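Chapter 8
Storing and Sorting at Home

Most families own more than they use. In the town of Virkitz, where I taught home economics for many years, my students made a list of everything in one kitchen. The list had over 700 items, and the family could remember using 29 of them in the last month. The rest was waiting in drawers, in boxes and on top of the cupboards.

This chapter is about the place where a thing lives when it is not in use. In Chapter 7 we spoke about buying. Now we suppose that the thing is already in the house, and we ask where it should go. A good place is near the work. The soup spoon lives by the stove, the scissors live by the paper. When the place is far, people do not walk back to it, and the table becomes the storage.

Containers come in two families, open and closed. An open container, such as a wire basket, lets the air pass and shows what is inside. A closed one keeps out dust and light, but it needs a label -- otherwise you must lift every lid.

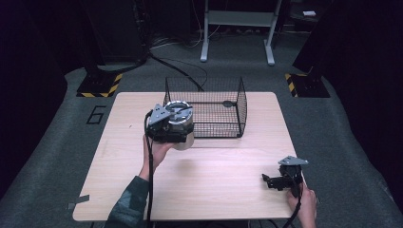

8.1 Before You Choose a Container

Take everything out first and put it on a table. Students often want to start with the shop, and they come home with boxes that do not fit the shelf. Measure the shelf, then the largest thing that must stand on it. Leave 2 fingers of space at the top for the hand.

Onions and potatoes want air. Flour and rice want a tight lid. Metal cups can stand in the open, if they are dry.

Filed under: Home Economics > Textbooks > Sample Chapters

Comments

patik_reader: We used this book in my evening course. The part about measuring the shelf saved me money.

Cabral Kitchen Notes: Is the answer key for Chapter 8 also online? I find only the one for Chapter 7.

mossgreen: My onions still sprout in the basket. Maybe my kitchen is too warm.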